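Home robot maker Janon halts software update after navigation fault

6/26/22

Janon has pulled version 2564 of the software for its Tridon home robot after the machine twice lost track of its position during simulated runs and kept driving, the company said.

The fault showed up in Lusgate, the virtual home Janon uses for testing. In both cases the robot reported that it had stopped, while its wheels were still turning -- and the safety check meant to catch that did not respond for almost five seconds.

"A robot that says it has stopped has to be stopped," said Boonsong Sangkhawat, who leads testing at the company. "We are not sending this out."

Engineers are now repeating the runs room by room.

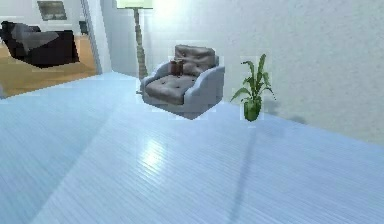
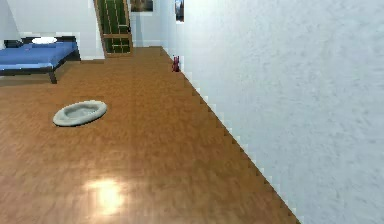

Views from inside a simulated home with wooden floors.

The update had been due to go to customers of the Chareonsuk store chain. Janon said robots already in homes use an older version and do not need to be returned. A corrected release is planned for September.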